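Choosing Surfaces for Shared Rooms
Speaker notes, Jodthorpe facilities day, 9 March 2021

Opening
Thank the hosts. Say the slides will go up on the Daredwood site by the end of the week. Questions at the end, except for anything about cost, which people can ask as we go.

Start with the survey. We asked 81 building managers what they get the most complaints about in shared rooms. Heating came first, as always. Tabletops came second, ahead of chairs and noise. Let that sit for a moment before moving on.

1. What people buy
Most buyers pick a top from a sample the size of a playing card. They hold it up at a window and choose a color. A full table under ceiling lights looks very different from the sample. Ask the room: who has ordered from a sample and regretted it? Expect hands.

Points to make:
Ask the supplier for a full-size top on loan. Shehu will lend one for six days and most other suppliers will if pushed.
Put it in the room where it will be used.
Look at it in the morning and again after dark with the lights on.

2. Gloss and glare
Gloss white is popular. It looks clean in a catalog and makes a small room feel bigger. The trouble is the ceiling lights. A shiny top throws them straight back at whoever is sitting there, and people who read or write for long stretches get tired eyes. Smudges also show more.

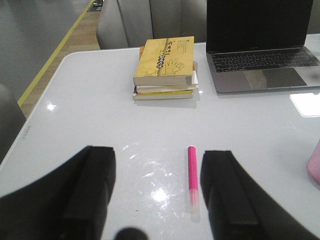
3. Fixing glare without new tables
Keep this part short, it always runs over. Moving the table half a length sideways is free and often enough. Next cheapest is a diffuser on the fitting. Desk mats work for single users but go missing in shared rooms. Dimming helps in the evening only. Do not suggest matte spray, two sites tried it and both had to replace the tops.

4. Cleaning
Vemulel building is the case to use. They had 19 meeting rooms and three different cleaning products in the same cupboard. One of the three left a film. They dropped it, switched to damp microfiber followed by a dry cloth, and complaints about streaks fell off within a month.

Mention: change the cloths daily. A dirty cloth moves grease around. Check the maker's care sheet before using anything with ammonia or alcohol in it.

5. Budget
Show the replacement table. For an order of over 100 tops, a satin finish costs the same as gloss from most suppliers. On small orders there is a gap, so join up with another site if you can. Skip the lease figures unless asked.

Close
Put the contact slide up and leave it up. Remind people the loan top is by the coffee station and they are welcome to put their hands on it. Lunch is in the east hall.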